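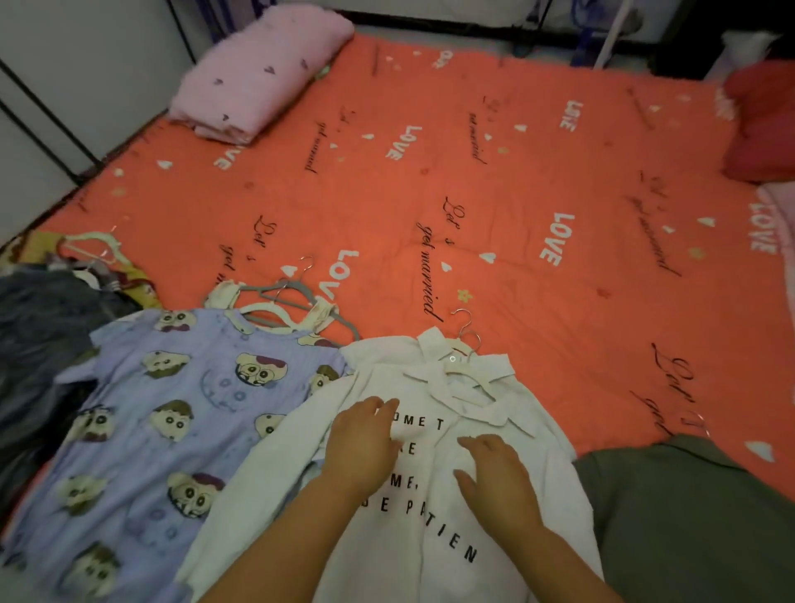 Gavin Baxter
Demonstration lead, Nomwood

Speaker notes - "Show, Don't Program: teaching laundry by hand"
Slot is after lunch. Keep it moving.

OPENING
Leave the slide up while people find seats. Don't talk over it.
First line: "I have a degree in control engineering and I spent November on shirts."
Wait for the laugh. If there isn't one, go on anyway.
Point at the hands. Flat palms, fingers spread on the left one. Ask the room what those hands are doing. Somebody will say "smoothing." Ask how hard. Ask when you'd stop. That's the talk.

WHY WE SHOW THE TASK
I tried writing the rules first. Got to rule 65 and hadn't reached the second sleeve.
A person can do it while thinking about dinner. So we record the person.
Two ways in: do the job yourself with your own hands, or drive the arms from a chair. We've done both at Nomwood. Each is annoying in its own way.

BY HAND
Fast. Natural. People forget they're being recorded by the third shirt, and then the data gets good.
Trouble: my hand has skin and opinions. The gripper has two pads and neither. Whatever my palm feels through the cotton never makes it into the file.
Mention the hangers. Go back to the slide if needed - the wire hook coming up out of the collar. With fingers I find a hook without looking. Ask the policy to do that and it goes for the collar instead.
Also mention the sheet. It says LOVE all over it, at every angle, with hearts. Plain gray tabletops are very restful, and our first model had seen little else. It met a printed bedsheet and tried to pick up a word.

BY REMOTE CONTROL
We call the rig Pesent. Don't explain the name, it takes four minutes.
Slower, and the operator has to learn to be clumsy in the same way the robot is clumsy. But every motion in the recording is one the arms can make.
Beat Gasser is our best operator. He folds worse at home now. (Check he's fine with me saying this.)
Numbers slide: 227 demonstrations by hand, 148 by remote. Say them once. People photograph this slide and I have never found out why.

WHAT WE THREW AWAY
50 of the remote ones. Operators pausing to think. The model learned to pause too, very convincingly, over a sleeve, like a man in a museum.
Kept the ones with mistakes that got fixed. Drop a corner, pick it up again. Early on I was deleting those, and I'd like those weeks back.

IF THERE'S TIME
Garrido comparison, one slide. Skip if the chair is standing up.

QUESTIONS I'LL GET
"Does it iron?" No.
"Why not simulate?" We do. Simulated cloth is very well behaved. Offer to talk afterward.
"Can I have one?" See above re: ironing.

Last slide is the Brurivlow contact page. Leave it up and unplug the clicker before I press it again.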